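Search tickets and answers
Hultmont Help Desk > Laundry & Linen > Mesh bags

Ticket: zipper snags on the mesh bag with the little line drawing
Opened by Liudmyla Didenko, March
Status: solved

Hi all! I love these bags (we have 16 of them going at the Hekgate guest house) but one keeps catching its own mesh in the zipper, always in the last 2 inches. I got it out on the table this morning for a proper look. 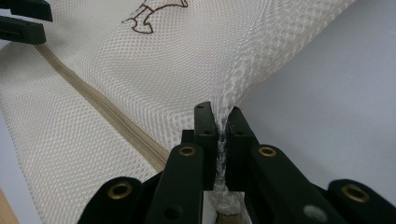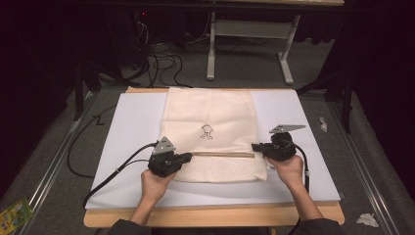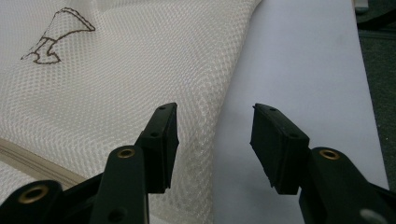
The mesh bag with the outline design, from all three views.

Reply from Lu, mesh bags desk
Thanks for the great pictures, Liudmyla! The mesh next to the zipper tape can get pulled into the slider if the bag is bunched up while you close it. Could you lay it flat, hold the tape straight and try again empty? If it still snags, rub a plain candle along the teeth.

Liudmyla, 9:40 am
Flat and empty, it closed fine nine times out of ten. Then I did the candle and wow, it glides! Ran it back and forth again and again just for fun. Stuffed full of pillowcases it caught once, but I was rushing.

Lu
Wonderful! Go easy on the filling and redo the wax after almost 200 washes. I'm closing this one, but write back any time.

Filed under: Zippers, Mesh, Care tips

Related tickets
Arnar drying rack leans to one side
Slider came off the tape, can I put it back?
Lint stuck in mesh after towels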